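Home | List archive | Threads | Subscribe | Search
Reading time: 3 min

[heritage-speech] Re: Counting switches in family recordings
Aug 12, 2018
From: Tâm Lò

Hi all,

Lovely to see this thread come back to life! Quoting the bit I'm replying to:

> We have 28 families in the Vastano recordings and two of us are coding
> the switches between home language and school language. We keep
> disagreeing over single words. If a child says a whole sentence in
> Vietnamese and drops in "homework", is that a switch or a borrowing?
> My colleague says switch, I say it's just the word they have for it.
> Also, how much of each recording do people code? We can't do it all.

I've been through exactly this with the Nernent material, so here's what we did, for what it's worth. We stopped trying to decide at the moment of coding. Every single English word inside a Vietnamese sentence got the same tag (we used S for "single", very imaginative) and we only came back to the question once the lot was tagged. By then you can see which words turn up again and again across different families and which ones appear in one kitchen on one afternoon. "Homework" was in nearly every house. I'd call that a borrowing and sleep fine, but someone else can take the same file and call it a switch, and the tags still work for them.

What I wouldn't do is go by accent. We tried it for a bit - if the child said it the English way it was a switch, if they gave it a tone it was a borrowing - and the same girl did both with the same word in one breath. Her gran did too, come to think of it.

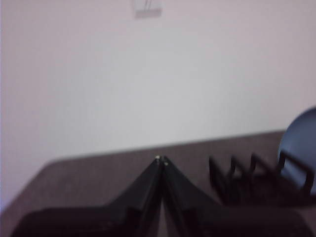 Plain wall, bare stretch of table.

As for how much to code, we took the first 200 utterances after the opening chat and left it there. The opening chat is no good to anyone (people are very polite to a recorder!) and after a while the little ones wander off. If your recordings are short you may want fewer, but pick a number and stick to it for every family, even the ones where the best bit comes right after you stop. I still have a list of those.

One more thing on the disagreements. Please keep both sets of codes in the file. At Prolovlow they tidied theirs up into one agreed version and then couldn't work out an agreement score when a reviewer asked, and had to recode 29 recordings over the summer. We kept a column each plus a third for what we settled on, and it hardly takes any more room.

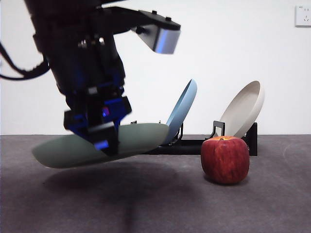 Do both coders need to speak the home language as a native?

They need to follow it easily at full speed, and at least one of them should have grown up with it or near it. A good second-language speaker often hears boundaries a native speaker slides past, so a mixed pair works well.

I can send our tag list to anyone who'd like it, it's 3 pages and the last one is mostly me arguing with myself about "okay". The Lynch people have their own version with far more tags for names and nicknames, which might suit you better if the children talk about their friends a lot. Ours just has one tag for names and I regret it now and then.

Would love to hear what you decide about "homework".

Best,
Tâm

Contact the list owner | © heritage-speech list | Back to top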